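Agata Cattaneo does not trust a progress bar

Agata Cattaneo has spent 17 years writing control software, the last few of them at Mostdale, and she is tired of hearing that grasping is solved.

"Solved on which table?" she asks. "With which lamp on?"

Her team looks after the planner and perception code behind Comis, a tool that turns recordings from a hand-held gripper into motions an arm can follow. Sales decks call it learning by showing. Cattaneo calls it "a lot of file checking".

In the last release test, 22 of 638 recordings made it through every automatic check and still gave a useless path. She read all of them herself. In most, the tracker had lost its place over plain tabletop and the software had carried on as if it knew where the hand was.

"It never said it was lost," she says. "It gave a number with three decimals. I would take a blunt error message over that any day."

Her colleague Bahman Mirzaei is kinder about it. He wants the tracker to report its doubt frame by frame, and for the planner to slow down when the doubt grows. Cattaneo has agreed to a trial in October – but she wants to see it fail first.

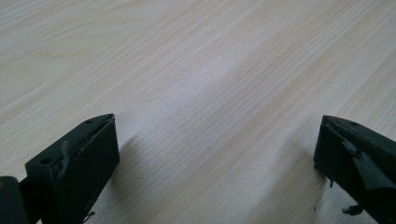
Fingers open over bare tabletop, with a patch of glare left of centre. Wood grain is all the tracker has to go on.

Worn finger pads bother her too. The model of the gripper in the planner has clean edges, and she doubts that any gripper keeps them for long.

Would more data help? "People always say so. More of what?" She would sooner throw out bad recordings than collect another batch, and has asked Mirzaei for a list by next week.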